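Musevine teleop set, ball and slab task
README, last touched in March

What you get

3494 episodes of a simulated arm being driven by remote control. An operator picks up a ball near a stone slab on a table and moves it. Each episode has a wrist camera stream, joint positions, the finger opening and the raw operator commands. Everything was rendered. If you want real-world contact, look elsewhere.

Before you train on it

Every demo set claims to hold expert behavior. I'm not going to claim that. The episodes came from 13 operators, and most of them had 24 minutes of practice before their takes started counting. You will find hesitation, overshoot and second tries at the grasp. We kept them. Some people say noisy demos make policies tougher. I haven't seen that shown on this set, so please don't cite us for it.

Success labels come from a script that checks the final ball position. It has no idea how the ball got there. A lucky roll counts — I went through 100 labeled successes by hand and found several I would have thrown out.

The wrist view looks along the fingers toward the work. With the ball gripped near the fingertips, it overlaps part of the slab, so any model that reads slab position from a single image has to cope with that.

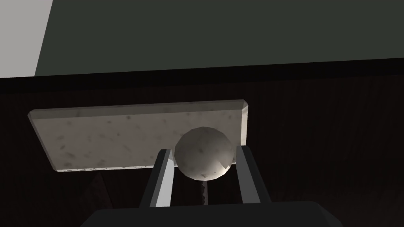 Known problems

The ball mesh is low-poly. Flat facets change how it sits in the grip, and a policy may learn the facets instead of the ball. Bukik, our smooth-ball variant, isn't finished.

Lighting is dim and we did not vary it. Don't expect much transfer.

Commands in the Okville split lag behind the video by a few steps. The loader has a shift option, off by default. Turn it on.

Loading

Use the jin reader in the tools folder. Older readers drop the finger channel without a warning.

Splits are by operator. Please don't reshuffle them and then report the better number.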